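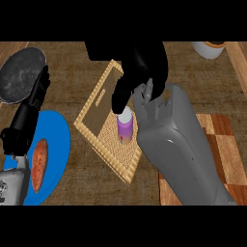 ok so month two of trying to cook at home more, quick thread before I have to go get the bus

started in June with a budget of 80 a week for 3 people. went over the first week. and the second

biggest money hole was lunch. buying it near work every day, never wrote it down, then I added up the spring and it was 515. on sandwiches!!

what helped: rice on the stove as soon as I get in, shoes still on. figure out the rest later

also soup. I used to think soup was a weekend thing. no. onion, carrots, whatever is going soft, can of beans, done

spices go bad btw, or not bad but they taste like dust. threw out 3 jars from the old apartment, one had moved with me twice

the Cesel market by the station marks down bread after 7. freeze it sliced, definitly slice it first, I learned that with a butter knife

still can't do fish. smoke alarm every time

anyone got a lentil thing that isnt mush? kids wont touch mush. ok bus is here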